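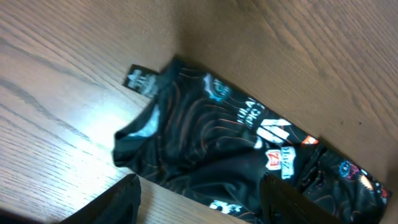

# Trirnik 公司 Zosthorpe 办公室月度协调会会议纪要

时间：十一月，上午九点半至中午十二点十分，中间休息一次
地点：Zosthorpe 办公室二层大会议室，同时开通远程接入
主持：Pantelis Petridis（Zosthorpe 办公室负责人）
出席：渲染组、交互组、服务端组、测试组、产品组、人事、行政、IT 支持、财务（远程）、总部法务（远程，只参加第五项）
缺席：音频组（在外地参加供应商培训，书面意见已提前发给主持人）
记录：行政

## 一、上次纪要确认

上次纪要发出后收到两处更正。

第一处，纪要里写“服务端组同意在版本冻结前完成语音房间的迁移”，服务端组指出当时的说法是“完成迁移方案”，迁移本身要等新机房的网络验收结束。会议同意更正，原句改为“完成迁移方案并送测试组审阅”。

第二处，行动项里“头显消毒柜采购”的负责人写成了 IT 支持，应为行政。已改。

其余内容无异议，上次纪要按更正后的版本存档。

## 二、上次行动项检查

- Plokus 会议室功能的崩溃日志分类：测试组已完成，分类表放在共享盘的测试目录下。渲染组反映其中“显存不足”一类划得过宽，把驱动重置也算进去了。测试组会后拆开重算。
- 与 Kouris 重新商谈头显维修周期：未完成。对方的客户经理更换，新经理要求重新提供一份在用设备清单。详见第四项。
- 四层东侧隔音测量：已完成，结果见第三项。
- 新员工入职文档合并：人事完成了一半，行政流程部分已合并，各技术组的环境搭建说明还是分散的。详见第六项。
- 停车位登记系统更换：取消。物业确认明年统一换系统，本办公室不再单独处理。
- 消毒柜采购：已到货，放在三层设备间，电源插座需要加装，物业已排期。
- 服务端组值班表：已公布，连续值班的上限按上次讨论执行。交互组问节假日前一天算不算节假日，人事答复不算。

## 三、四层启用安排

Petridis 介绍了四层的情况。四层租约已经生效，装修基本结束，消防验收通过，剩下的是网络、门禁和家具。按目前的计划，四层启用后 Zosthorpe 办公室可增加 80 个工位，连同现有的二层和三层，全部坐满时可以容纳 200 人。总部给的人员编制没有这么高，所以四层西侧的一部分先作为测试场地使用，暂不摆放办公桌。

### 1. 场地划分

交互组和测试组都提出要用西侧的空地。交互组需要一块没有柱子的区域做全身动作跟踪，测试组需要能同时容纳多人佩戴头显走动的区域。两组各自提交了平面草图，重叠的部分主要在靠窗一侧。

讨论中提到的几点：

交互组认为靠窗一侧不适合光学跟踪，下午阳光直射，定位基站会受干扰，除非装遮光帘。测试组认为恰恰需要这种条件，用户家里也有窗户，现有的测试间全部遮光，测不出问题。渲染组补充，透视模式在强光下的画面过曝已经有用户反馈，研发内部复现起来很麻烦，每次都要借一层大堂。

行政说明遮光帘可以装成电动分段式，报价比固定式高，是否装由会议决定。财务询问有没有预算科目可走，行政答复可以放在四层装修的尾款里，但要在装修合同结算之前提出变更。

会议决定：靠窗一侧归测试组管理，装电动分段遮光帘；内侧无柱区域归交互组管理；两组在对方空闲时可以预约使用，预约走现有的会议室系统，不另建表格。地面统一铺软质拼接垫，颜色由两组自行商量，商量不成由行政定。

### 2. 隔音

四层东侧测量结果显示，东侧两间小会议室之间的隔墙没有做到顶，吊顶以上是通的。说话声音可以传到隔壁。音频组的书面意见是，如果这两间房要做语音采集，必须把隔墙接到楼板，并换门。如果只作普通会议室，可以不处理。

主持人问语音采集今年还做不做。产品组答复，多人空间音频的测试仍在计划里，采集工作一部分可以外包，但回声消除的调试必须在自己的房间里做。

会议决定：两间中靠里的一间做隔音改造，靠外的一间保持原样。音频组回来后确认门的规格。

### 3. 网络与门禁

IT 支持报告，四层的有线网络布线已经完成，无线接入点安装了一部分，剩余接入点等货。无线头显对信道的要求比普通办公高，IT 支持希望把四层西侧的无线网络与办公网络分开，单独用一个网段，不允许访客设备接入。服务端组同意，但要求测试网段能访问内部的预发布服务器，目前防火墙规则不允许。IT 支持与服务端组会后单独对一次规则表。

门禁方面，四层的读卡器与二层、三层型号一致，现有工卡可以直接授权。西侧测试区加一道门禁，只授权给交互组、测试组和 IT 支持。其他组需要进入时由这三个组陪同。渲染组提出异议，渲染组经常需要到测试区看画面，每次找人陪同不方便。会议同意把渲染组加入授权名单。

### 4. 搬迁顺序

第一批搬到四层的是产品组和测试组。第二批是交互组。服务端组、渲染组留在三层，位置不变。人事和行政留在二层。

搬迁安排在版本冻结之后进行。测试组强调冻结之后的第一段时间是回归测试最忙的时候，不能在那时候拆机器。讨论后改为：产品组在冻结后立即搬，测试组等候选版本签字之后再搬，中间测试组的工位保留在三层。搬迁箱由行政统一发放，每人的个人物品自己装箱并贴上工位编号，台式机和显示器由搬家公司搬运，头显和开发板由各组自己搬，不交给搬家公司。

四层茶水间的咖啡机与三层同一型号。有人提出换成磨豆机加滴滤壶，行政记录，不作决定。

## 四、头显设备与 Kouris 的维修合同

### 1. 现状

IT 支持通报了设备情况。办公室登记在册的头显共 100 台，其中 25 台处于停用或送修状态。停用的原因以镜片划伤、绑带断裂和手柄漂移为主，另有几台是电池鼓包，已经按规定单独存放在防火柜里，不再通电。

送修设备全部由 Kouris 承接。合同约定的返修时间多数情况下达不到，返回的设备里有的没有附检测单，无法判断更换了哪些部件。测试组因此不敢把返修设备用于性能测试，因为换过主板的设备散热表现可能不同，数据没法跟以前的对比。

### 2. 讨论

产品组问能否换一家维修商。行政答复，合同还在有效期内，提前终止需要支付违约费用，而且附近有资质拆封光学模组的维修商很少，之前询过的两家都不接批量。

财务的意见是先用合同里的服务水平条款。条款规定了超期扣款，但需要由我方逐单提供送出和收回的时间。目前的送修记录不完整，有的只写了送出时间，收回时没有登记。

IT 支持承认登记有遗漏，主要发生在各组自己把设备送到前台、由快递取走的情况下。以后所有送修统一从三层设备间走，前台不再接收头显。

渲染组提出，手柄漂移一类的故障能不能自己处理，摇杆模块可以单独更换，组里有人会换。IT 支持表示保修期内的设备拆开会失去保修，保修期外的可以考虑，但要有登记，并且换过模块的手柄要贴标记，测试时避开。测试组同意，标记由测试组来做，贴在手柄电池仓内侧。

交互组提出另一个问题：有些设备长期放在个人抽屉里，不在设备间的架子上，需要的人找不到。主持人要求各组自行清理一次，个人长期使用的登记为个人领用，其余全部归还设备间。

### 3. 决定

- 送修入口统一为三层设备间，前台停止接收。
- IT 支持向 Kouris 提供完整的在用设备清单，并要求对方对每台返修设备附检测单，没有检测单的不予签收。
- 财务与行政整理可以查到时间的送修单，按条款提出扣款，查不到时间的不再追。
- 保修期外的手柄可以由渲染组更换摇杆模块，配件由 IT 支持采购。
- 各组归还未登记的设备。

关于是否续约，等扣款结果出来以后再讨论。

## 五、Plokus 新版本：房间录制功能与数据保存

本项总部法务远程参加。

### 1. 功能说明

产品组介绍，Plokus 下一个版本计划加入房间录制。一个虚拟房间里的主持人可以开始录制，录制内容包括所有参与者的虚拟形象动作、语音和共享白板，录制完成后其他人可以在房间里重新“走进”那次会议，从任意位置观看。已有的平面录屏功能保留。

企业客户对这个功能要求比较多，主要用于培训和异地交接。个人用户的需求不明显，首发时个人版默认不开放。

### 2. 法务意见

总部法务提出以下意见，由记录人整理，以法务后续书面稿为准：

动作数据不能简单地当作匿名数据处理。头部和双手的运动轨迹在足够长的时间里有可能识别出具体的人，因此应按照与语音同样的级别保存和删除。

录制开始之前所有在场的人必须收到提示，录制过程中进入房间的人在进入前就要看到提示，并且可以选择不进入。仅在房间角落放一个红点不够。

参与者应当有途径要求删除自己的部分。删除以后录制是否仍然可用，由产品决定，但不能因为技术上不好删就不提供。

### 3. 讨论

服务端组说明，目前的录制格式是把所有人的动作流合并压缩，按时间切块存储。单独删除某一个人需要把整段录制解开再重新压缩，计算量大，并且中途失败会损坏文件。如果改成每人一条流分开存储，删除容易，但播放时同步的工作要挪到客户端，低配置设备可能吃力。

渲染组认为客户端同步可以接受，播放时没有实时交互的压力，可以多缓冲一点。真正的问题在于被删除的人留下的空位：其他人仍然会看向那个位置，说话停顿也在，看起来很怪。渲染组建议用一个灰色的占位形象代替，没有表情和手部动作。

产品组担心占位形象反而会引人注意，别人很容易猜到是谁要求删除的。法务表示这一点要写进风险评估，目前没有现成的要求。讨论了一段时间，没有达成一致。Petridis 建议先按占位形象做出样片，同时做一版完全留空的，给几位没有参加录制的同事看，再决定。

交互组提出录制提示的形式。头显里的弹窗会遮挡视线，用户在走动时突然弹出来有碰撞的可能。交互组倾向于在手腕面板上提示，加一次手柄震动和语音播报。法务问听障用户和不用手柄的用户怎么办。交互组答复手势模式下没有震动，需要另做一个视野边缘的提示，位置固定在下方，不遮挡中间。法务要求提示必须有确认动作，不能几秒后自动消失。交互组接受，但要求确认动作可以用视线停留完成。

测试组问，已经在房间里的人如果一直不确认怎么办。产品组最初的方案是一直不确认就视为同意。法务不同意。改为：一直不确认的人不进入录制，他的语音和动作不写入，他在房间里仍然可以正常交流，主持人的面板上显示哪些人未被录制。服务端组说明，这就等于必须采用每人一条流的存储方式，合并压缩的方案可以放弃了。

会议就存储方式达成一致：采用每人一条流。

### 4. 保存期限

企业版的保存期限由客户管理员设定，设默认值和上限。默认值和上限的具体数字法务与产品组另行确定，本次不讨论。

财务提醒，每人一条流的存储量会增加，存储成本要重新测算，销售给客户的报价里目前没有单列这一项。服务端组答应提供一份测算，按小型会议、培训课和大型宣讲三种房间分别给出。

### 5. 发布时间

产品组原计划随下一个版本发布。存储方式调整以后，服务端组认为赶不上冻结。主持人征求各组意见，测试组和渲染组都认为应当推后一个版本。产品组表示已经有企业客户被告知过时间，需要与销售沟通。

会议决定：房间录制推后一个版本发布。下一个版本只合入底层的分流存储，不露出入口。产品组负责通知销售，统一口径由产品组起草，Petridis 审阅后发出。

总部法务在本项结束后退出会议。休息十分钟。

## 六、招聘与新员工入职

### 1. 招聘进展

人事通报，目前公开的岗位集中在渲染、服务端和交互设计。收到的简历里有游戏行业背景的占多数，做过分布式系统又了解实时音视频的人比较少。服务端组有一个高级岗位已经空了很久，面试到终面的候选人选择了远程办公更灵活的公司。

服务端组建议放宽到岗要求。按照现行规定，Zosthorpe 办公室的员工每周至少三天到岗。Petridis 说明到岗规定由总部统一制定，办公室没有权限修改，但可以针对个别岗位申请例外，需要写清楚该岗位哪些工作必须在现场完成。服务端组认为该岗位除机房验收之外都可以远程，同意提交申请。

交互组表示他们的岗位不适合放宽，动作跟踪调试离不开设备。

渲染组问申请例外之后同组其他人是否也可以申请。人事答复按岗位审批，不按人审批，同岗位的其他人可以提出，但要分别说明。渲染组要求人事把这个答复写成书面说明，避免各组理解不一样。人事同意。

### 2. 面试流程

现有流程中，工程岗位最后一轮需要候选人戴上头显在 Plokus 里与面试官共同完成一个小任务。有候选人反馈眩晕，影响发挥。人事询问是否取消。

产品组和交互组希望保留，理由是应聘者应当用过产品。服务端组认为对后端岗位意义不大。会议决定：交互、产品和渲染岗位保留，事先征得候选人同意，不愿意的改用桌面客户端完成，不影响评分；服务端岗位取消这一环节，由普通的系统设计讨论代替。

### 3. 入职文档

人事已把行政流程部分合并成一份。技术组的环境搭建说明目前分散在各组的页面上，内容有重复，有的已经过期。上一位入职渲染组的同事按照说明安装了旧版编译工具，用了两天才发现问题。

各组同意由每组指定一人更新自己的部分，统一放到入职文档的第二章，标题和顺序由人事定。更新时把安装步骤里写死的版本号改成指向构建仓库里的配置文件。测试组提出新员工的第一台测试机最好由 IT 支持预装好环境，IT 支持表示开发环境各组差别大，只能预装驱动和基础工具，其余由各组自己写脚本。

### 4. 导师安排

每位新员工入职后配一位同组导师，为期三个月。导师的时间计入工作量，组长排任务时要留出来。这一条以前也写过，执行得不一致，本次重申。

## 七、与本地学校的合作

Petridis 介绍，Zosthorpe 的一所职业学校希望安排学生到办公室参观，并询问能否提供短期实习。对方的专业包括三维建模和网络维护。

行政的意见是参观可以安排，分批进行，避开搬迁期间。参观路线只包括二层展示区和三层的一间演示间，测试区不开放。来访学生需要提前登记，未成年的由学校统一签署同意书。演示用的头显由 IT 支持准备，用完消毒。

实习方面，渲染组愿意接收做三维建模的学生，内容是整理虚拟房间的家具素材库，检查命名、贴图尺寸和碰撞体。服务端组目前没有人手带实习生。IT 支持可以接收网络维护方向的学生，时间安排在四层启用之后。

人事提醒实习生要签单独的协议，不能接触客户数据，账号权限按访客级别开通。渲染组说明素材库放在内部仓库，访客级别看不到，需要为实习生单独建一个只含素材的仓库。服务端组同意协助建库。

会议同意先安排参观，实习在参观之后根据学校反馈再定人数。

## 八、其他事项

### 办公室噪声

三层靠近电梯的工位反映戴头显开会的同事说话声音偏大，自己听不见。交互组建议在 Plokus 里打开侧音，能听到自己的声音，音量会自然降低。这个选项藏在音频设置的第二页，很多人不知道。行政会后发一封邮件说明位置。产品组记录下来，考虑在下个版本把选项移到首页。

### 走动安全

测试组报告一次轻微碰撞，一位同事在三层工位旁边使用头显时撞到转椅，没有受伤，转椅的扶手松了。重申：站立使用头显必须在划定区域内，工位旁只能坐着用。各组组长向组员传达。

### 更衣与储物

四层西侧启用后，做全身动作跟踪的同事需要换贴身衣服并佩戴传感器。交互组希望在测试区旁边设一个可以锁门的小更衣间和一组储物柜。行政查看平面图后认为原来的打印间可以改用，打印机移到走廊。会议同意。储物柜按天使用，不分配到个人，当天离开前清空，隔夜物品由行政收走放到二层失物处。

### 差旅

财务通知，下季度起机票预订必须通过统一系统，自行购票不再报销，紧急情况需要主管事先书面同意。系统账号会自动开通，初始密码发到公司邮箱。服务端组问去机房现场的短途火车票是否也走系统，财务答复火车票暂时不强制，保留票据即可。

### 年终聚餐

行政征集地点，上次那家餐厅的包间太小。可选的两处都在河边，一处有素食菜单，另一处需要提前确认。各组把忌口和过敏情况报给行政，不收家属名单，家属活动另外安排。

## 九、行动项

| 事项 | 负责 | 完成要求 |
|---|---|---|
| 拆分“显存不足”崩溃类别并重新统计 | 测试组 | 下次会议前 |
| 四层遮光帘变更申请 | 行政 | 装修合同结算前 |
| 确认隔音房间的门规格 | 音频组 | 培训返回后提交 |
| 测试网段防火墙规则表 | IT 支持、服务端组 | 四层启用前 |
| 测试区门禁授权名单（含渲染组） | IT 支持 | 四层启用前 |
| 向 Kouris 提供设备清单，落实检测单要求 | IT 支持 | 下次会议前 |
| 整理送修单并提出扣款 | 财务、行政 | 下次会议汇报 |
| 归还未登记头显 | 各组组长 | 本月内 |
| 采购摇杆模块 | IT 支持 | 到货后通知渲染组 |
| 占位形象与留空两版样片 | 渲染组 | 下次会议播放 |
| 录制提示的交互稿，含手势模式 | 交互组 | 先送法务，再送测试组 |
| 三种房间的存储成本测算 | 服务端组 | 下次会议前 |
| 保存期限默认值与上限 | 法务、产品组 | 另行开会 |
| 房间录制推后的说明 | 产品组起草，Petridis 审阅 | 发给销售之前完成 |
| 高级岗位到岗例外申请 | 服务端组 | 交人事转总部 |
| 到岗例外审批的书面说明 | 人事 | 下次会议前 |
| 更新入职文档第二章 | 各技术组指定一人 | 下次会议前 |
| 学校参观时间与登记表 | 行政 | 避开搬迁期 |
| 实习生素材仓库 | 渲染组、服务端组 | 实习确定后 |
| 侧音设置说明邮件 | 行政 | 会后发出 |
| 打印间改更衣间，储物柜采购 | 行政 | 四层启用前 |

## 十、下次会议

下次会议安排在候选版本签字之后，时间仍为上午九点半，地点暂定四层，如果网络未验收则回到二层大会议室。需要列入议程的事项请提前发给行政，带样片或演示的请注明是否需要头显以及数量。

对本纪要有更正意见的，请直接回复行政，不要在共享文档里改动正文。

会议于中午十二点十分结束。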